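Flannel Shirt FAQ - Milormont Secondhand
Updated 2025-01-23

I get the same flannel questions every week in the shop, so I finally typed up my answers. Email me if yours is missing!

Do I wear it over something or by itself?
Either one! I like a plaid flannel with a plain solid color, and my favorite mix right now is teal plaid with deep red. It sounds like a lot, but the two really wake each other up.
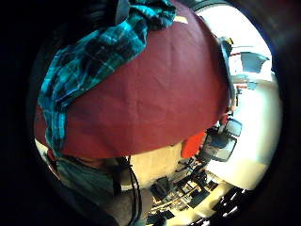 Teal and navy plaid with a maroon shirt.

How do you wash them?
Cold water, inside out, gentle cycle. I hang mine on the rack overnight - the dryer is where most of the shrinking happens. If you must use it, go low and take the shirt out a little damp.

Do you carry snap fronts or just buttons?
Both, depending on what comes in. Snaps go fast (I grab them myself if I'm not careful), and a big bright plaid with metal snaps rarely makes it through the weekend.

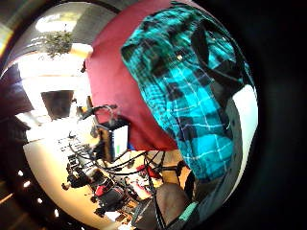 What if it doesn't fit when I get it home?
Bring it back within 60 days with the tag still on and I'll swap it or give you store credit. Sale rack pieces from the August clear-out are final.

Where do I drop off shirts I want to sell?
Come to the side door at 214 Brokavden Street. Please wash them first, and check the pockets - I've found some very old gum in there.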